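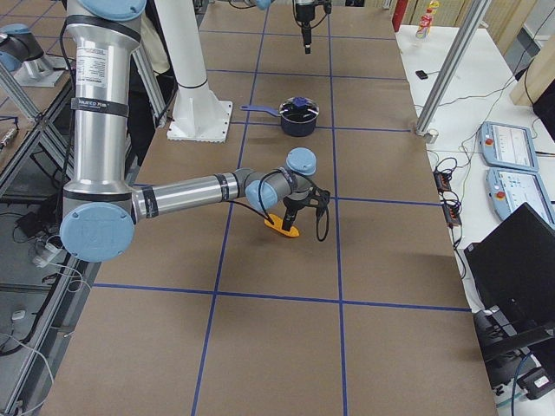 5/23/20

To: Grasex, equipment grants
From: Stepan Stelmakh's group, Dokum
Re: Skitetti starter kit, where we are

Short one this time, the full writeup comes in September. Money spent so far is inside the plan. Nothing needed from you except a yes or no on the item at the bottom.

## What we're reviewing

Skitetti, sold by Brabec. It's a task and calibration kit for two-arm benches. You bring your own arms. In the box: printed task cards, grid layout sheets with measurements, mounting patterns for wrist cameras, and a license for the scheduling software. Tape, paper and the kitchen stuff are on you, the manual just lists what will work.

Price was $1660 with the license. Shipping extra, already reported.

What we're supposed to tell you is whether a small lab can get this going without a Brabec person on site, and whether it's worth buying again for the other bench. Answer to the first is yes, with swearing. Second one still open.

## Done since last report

- Table papered and taped to the kit layout. Brown kraft, blue tape, big rectangular cells. Took most of an afternoon the first time, much less the second.
- Both arms registered to the same grid. The sheet gives you the corner order but not which arm goes first, and it matters. We emailed, they answered next day, they say it'll be in the next manual.
- Cable cleanup on the pendant side. Started. Not finished, and under the frame on the left it hasn't been touched. Kit says nothing on cable routing and should, even one page.
- All 11 task cards read through and sorted into "can do now" and "need parts."
- Lid and pot card running with both arms on the table.

## Lid and pot

This is the card Brabec puts in the brochure so we went there early. One arm handles the lid over the pot, the other works closer to the near end with a small object. The point of the card is shared space, both arms over one table and the software keeping them out of each others way.

Handover timing is the good part of the kit. You set a keep-out by grid cell, and the second arm waits at the cell line. No code. Our newest person set one up from the manual alone.

Less good: the lid grasp. Card assumes a knob with a certain height and gives no tolerance. Ours is small. Had to teach the approach by hand on the pendant, twice, then copy the offset into the card file. The file editor lets you save a bad offset with no warning. Reported it.

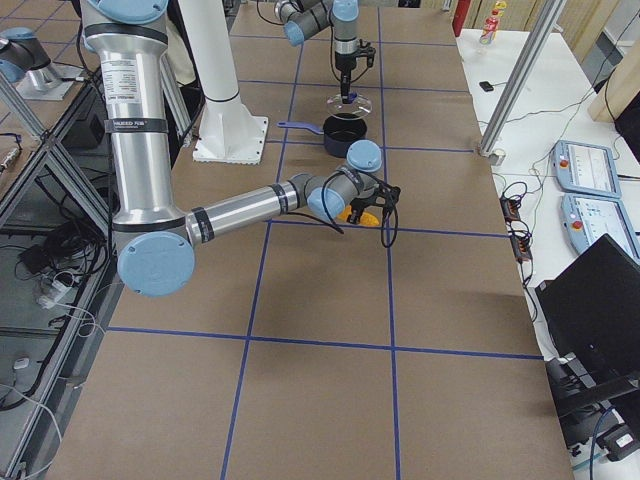
Stepan Stelmakh read the draft of this section and wants it said more plainly that the keep-out works on cells and nothing smaller. If your pot sits close to a tape line you lose the whole next cell too, and on a shorter table that would hurt. He also thinks the card should be scored on time to set up, since that's what a buyer pays for. Fair, will add a column.

My own note on the same thing: the cell size can be changed but then every card has to be re-measured. So in practice you live with the default.

## Wrist camera check

Calibration is done off the tape. You park the wrist over a crossing, the software finds the two strips and fits the corner. Needs an empty patch of grid, nothing in the gripper's way.

Works fine with plain blue tape. Edges come through clean enough. Trouble is reflection. When there's a pale patch of light in view the fit gets slow, sometimes it asks for a second look. It hasn't given us a flat-out wrong corner yet that we know of. Manual says "diffuse lighting recomended" and leaves it there (their typo, not mine).

What we do for now: pick crossings where the glare stays off the tape, skip the rest. Small specks on the surface don't seem to bother it.
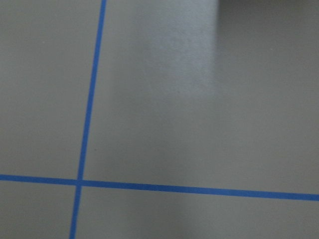
## Problems, open

- License is tied to one laptop. Ours is on the side of the bench where everybody walks. Asked for a transfer, waiting.
- Old bench controller dates from 2013 and the kit software won't talk to it. This is the other bench, not the one in use. Affects the buy-again question a lot.
- Paper wrinkles and the seams show. Kit wants it flat. We re-tape when it gets bad, no real fix yet. Maybe a heavier roll.
- Card files have no version number. We've been putting initials in the file name, whcih is going about how you'd expect.

## Next

1. Finish the "can do now" cards, same scoring sheet for each.
2. Repeat the lid card with a different pot and lid, see if the taught offset carries over at all.
3. Shade test for the wrist camera. Cheap panels, whatever we have.
4. Get a written answer from Brabec on the license and on the older controller.
5. Time a full setup from bare table, start to finish, by someone who hasn't done it.

## Need from Grasex

Yes or no on moving the leftover travel line into consumables. Paper, tape, spare lids, gripper pads. Small amount, the sheet is attached to the email. If no, we can still finish but the second pot test probably slips past the September writeup.

Logs and card files are in the shared folder under Skitetti, newest on top. Call if the budget sheet won't open, it did that last time.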